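May 15, 2019. Wakell bench, Skestalance notebook, chores track.

Furniture again. The question upstairs is still "can it do chores yet," and the answer I keep sending back is "define chores," which buys me a week each time. Putting legs on flat white plastic furniture counts as a chore in my house, mostly because of the swearing.

Setup as before: black cloth over the table, white part on top, two arms coming in from the near side. Cloth stays. Without it the plastic skates, and white on a pale tabletop sends the segmentation off to find religion.

Gripper force limit is back at the January value. The higher setting held corners very well and also left opinions in them. Wrist camera recalibrated before lunch, then again after lunch, when I read my own note and saw I'd saved the first one to the wrong folder. 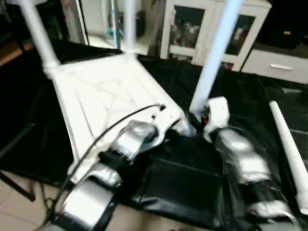
Yu asked at standup why we don't skip the legs and go straight to laundry, given that Pillodeo has a folding demo and everyone upstairs has seen it. A towel forgives you, was the gist of my reply. A leg socket wants the tube in straight and then a twist, and if you start the twist early it binds and the whole piece walks across the cloth. Yu said towels are what people want, though. Fair. Written down.

Things to sort out:

Two arms want the same corner more often than I'd like. The planner calls this a shared workspace. I call it two cooks and one drawer.

Scuffs on the plastic confuse the edge finder. Wipe parts before a session, or train on dirty ones. Dirty ones are closer to real life and less work for me, so I know how I'll vote.

Budget line for new finger pads is $2,000. For that money I could hire a teenager for the summer and get the garage done too.

Next: try the twist in simulation with the slower wrist profile, then on the bench. Ask Yu for the towel numbers. Order more cloth.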